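Progress Report: Mulville Family Memoir Project
Reporting period ending Monday, January 15, 2018
Submitted to: Stornov Fund for Local and Family History
Prepared by: Settimio Morelli, project lead
Grant category: Personal narrative and memoir

1. Status

The project is on schedule for text and behind schedule for permissions. Of the 19 chapters in the approved outline, six are in finished draft and four are in rough draft. The finished chapters cover the Messina years, the crossing, the first rented rooms in Mulville, my mother's first marriage, her work at the cannery, and the household up to my uncle's departure for Dullercombe. Typescript stands at 437 pages including notes, which is longer than planned. Cuts are discussed in section 4.

2. Interviews

Recorded interviews with surviving relatives were completed in August. Gualtiero Ferri, my mother's cousin, gave the longest of these and supplied dates for several events that had been placed only by season in the family letters. His account differs from my mother's on two points: the year my grandfather stopped speaking to his brother, and whether the brothers met again before the funeral. Both versions will be printed. The text will state which relative is the source for each.

Transcripts have been checked against the recordings once. A second check is needed for passages in dialect, where the transcriber left gaps. I have filled those I could understand and marked the rest.

One relative withdrew consent after reading her transcript. Her recording has been returned to her and no material from it appears in the draft. Chapter 7 relied on it and has been set back to outline.

3. Letters and papers

The letters held by the family have been sorted by writer and date. Undated letters were placed by postmark where the envelope survived. The remainder are in a separate folder and will not be quoted as evidence of sequence.

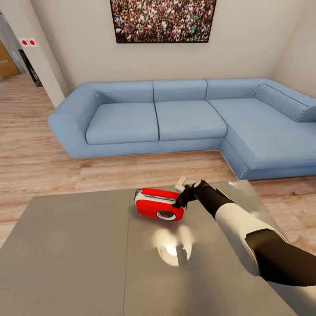
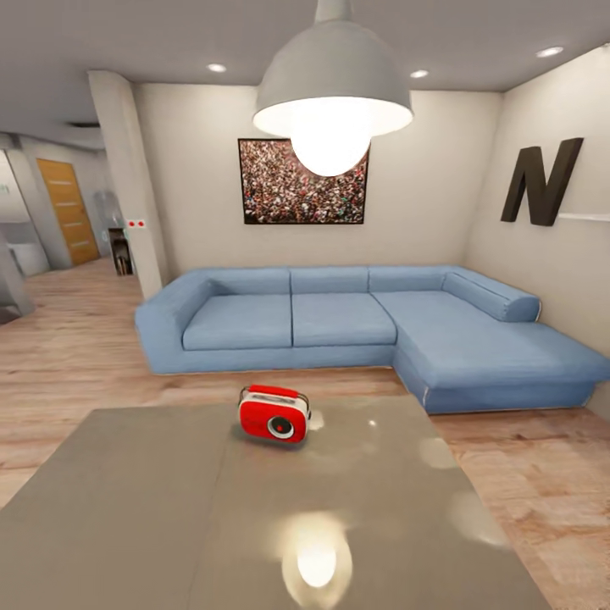

Living room views, computer renderings

Reading time: 3 minutes

4. Revisions to the outline

Three changes are proposed.

First, chapters 4 and 5 should be combined. They cover the same winter, and readers of the draft had trouble keeping the two boarding houses apart. The combined chapter will follow the order of the rent book.

Second, the account of my stepfather's illness should move from chapter 12 to chapter 15. In its present position it comes before the reader has seen him in good health for any length of time, and the later chapters then have to go backward.

Third, the family tree should be moved to the front. The name Salvatore occurs in three generations. A short list of persons will be added on the facing page.

These changes reduce the outline to 18 chapters. I expect the typescript to lose 100 pages, mostly from long quotations in the notes.

5. Budget

Spending on travel and transcription is complete and within the approved amounts. No funds have been drawn from the printing line. I request approval to move the unspent part of the travel line to permissions, where the cost of reproducing newspaper material was set too low in the application. The total grant is unchanged.

6. Problems

Memory is a weak source for the period before I was old enough for school. In the first draft I wrote several scenes from that time with full dialogue. On review I could not say which lines I had heard and which had been told to me later. The dialogue has been taken out and replaced with summary, except for two remarks that also appear in letters.

The parish register for the years of interest has not been available to view. A written request was sent and has been acknowledged. If access is refused, the baptism dates in chapter 2 will be given as the family reports them, with a note.

7. Work planned for the next period

Complete rough drafts of chapters 8 through 11.
Second check of dialect passages, with Gualtiero Ferri if his health allows.
Rebuild chapter 7 from letters alone.
Submit permission requests for newspaper material.
Send the combined winter chapter to the Fund's reader.

A copy of the revised outline is attached. The six finished chapters can be sent on request, in print or as files.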